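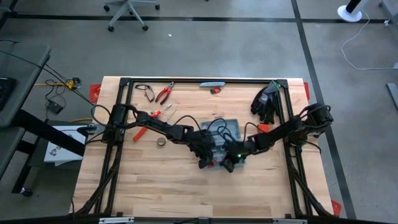
Can a Robot Pack a Toolbox? Be Careful Before You Say Yes

Maybe you have seen a headline like "Robot Learns to Tidy Up!" It sounds great. You might picture a machine rolling into your bedroom and putting every sock in the right drawer.

I write about science for kids, and I get a little grumpy about headlines like that one. So let's look at a project called Vastar and ask some nosy questions.

What were they trying to do?

The Vastar team works at a lab called Drernivside. They wanted two robot arms to work together on a job with a tool case: open it, put the tools in, close it. You can do that without thinking. For a robot it is hard, because one arm has to hold still while the other one pushes, and then they have to swap.

Nobody typed in a rule for every move. A person steered the arms through the job while a computer saved what the cameras saw and how each joint bent. They did this 557 times. Then a program looked for patterns in all those tries and used them to choose its own moves. Scientists call this "learning from demonstration." I would call it copying, with a lot of math -- and copying is fine. It is how you learned to tie your shoes.

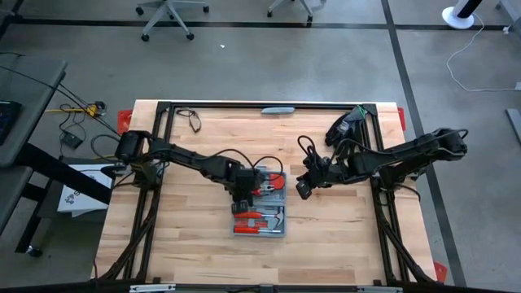 So, did it work?

Sometimes. The team let the program run the job 124 times with no person steering. The first news story said the robot "can pack a toolbox." The team's own report said it finished the whole job 35 times.

Get out a pencil. That means 89 tries did not get to the end. If your friend said, "I can ride a bike," and fell off on most rides, what would you say? You would probably say your friend is still learning.

Ju-won Myung, who ran the tests, didn't mind when I pointed this out. "I never said it was good at it," Myung told me. "I said it was better than in June."

I like that answer. I wish the headline had used it.

What does "finished" mean?

Always ask this one. In the Vastar tests, a try counted if the tools were in the case and the lid was shut. It still counted if the hammer was in the wrong spot. It did not matter how long the robot took, either. Another team, with a robot program called Pace, only counts a try if every tool is in its own place. You can't put those two scores side by side and pick a winner. They are different games.
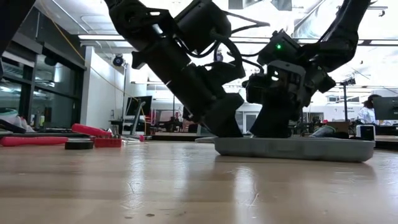 There is also the question of the table. All the practice was done at one table, with one set of tools, under the same lights. What happens with a blue case? What about a kitchen table with crumbs on it? The report doesn't say, and a program that copies can get stuck when things look new. The team hopes to try 500 more practice runs with other cases. Maybe that will help. I will believe it when I see the numbers.

Try it yourself

Ask a friend to pack a pencil case using one finger and one thumb on each hand. Before you start, write down what counts as "finished." Do it ten times and keep score. Then write two headlines about your friend: one that is fair, and one that makes it sound much better than it was. Show both to a grown-up and see which one they believe.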